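Unit 4: Subject Headings, Keywords and Controlled Vocabulary
Course notes, Information Sources and Services
Prepared by Fiona Shearer, revised by Gavin Rutherford

Reading for this unit: Khosravi, chapter 5 (on reserve at the Burkine desk).

4.1 Two ways into a record

A bibliographic record can be retrieved through the words its author used or through the words an indexer assigned. The first is keyword searching. The second depends on a controlled vocabulary, a fixed list of terms in which each concept has one preferred form. Synonyms are entered in the list as references that point to the preferred form.

Keyword searching has high recall when the concept has a distinctive name. It performs badly when the name is a common word or when several names are in use. A search on "mercury" in the Vurnum index, with no field limit, returns 1,037 records covering a metal, a planet and a number of newspapers.

4.2 Structure of a thesaurus entry

Entries in the Vurnum thesaurus follow the usual pattern:

BT broader term
NT narrower term
RT related term
UF used for (non-preferred synonym)
SN scope note

Read the scope note first. It states what the term covers and often what it excludes. Students in the October section lost marks for using "Periodicals" where the note limits the term to works about periodicals as a form.
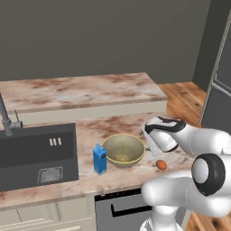
Indexing of non-text items follows the same rules, with one added decision: how specific the term should be. The policy used in this course is to index at the most specific level that the item supports and that a user would plausibly search. Two indexers can apply that policy and still disagree. Given a still with an egg and a mixing bowl on a kitchen countertop, one may assign "Eggs" and "Bowls", and another only "Kitchens". Neither set is wrong, but a collection indexed both ways will give uneven results. A form term such as "Computer-generated images" is recorded in a separate field and does not replace the topical terms.

4.3 Exploding a term

To explode a term is to search it together with all its narrower terms. Most interfaces offer this as a check box. Skekeck does it by default — turn it off in the search settings before attempting Exercise 2, or your counts will not match the key.

4.4 Measuring the result

Precision is the share of retrieved records that are relevant. Recall is the share of relevant records that are retrieved. Recall can only be estimated in a large file. The practice file holds 2,000 records and has been judged in full by Ailsa Cowie, so both figures can be computed exactly.

Exercises

1. Find the preferred term for "house organs" and copy its scope note.
2. Run the MacBrayne query set as keywords, then as descriptors. Report precision and recall for each.
3. Revise the weaker version of each query using up to five descriptors. Show the full search string.

Submit to Cameron Halliday through the course page.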